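Hanging floral wallpaper around a corner
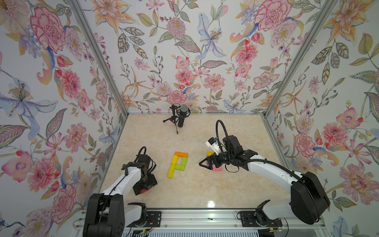

Turn the power off first. Then measure from the corner to the edge of your last strip, top, middle and bottom, and take the biggest number. Add 2 cm. Cut the strip to that width, paste, hang, brush it into the corner. Big busy blooms on white, peonies and lilies and irises going round three walls like these, will hide a small mismatch pretty well. Stripes wont.

Next wall: new plumb line, dont trust the corner. Overlap the 2 cm.

Paste: Foro ready mixed, one tub did roughly 7 strips for me. Wipe seams right away, damp sponge.

Leave overnight before you trim teh bottom.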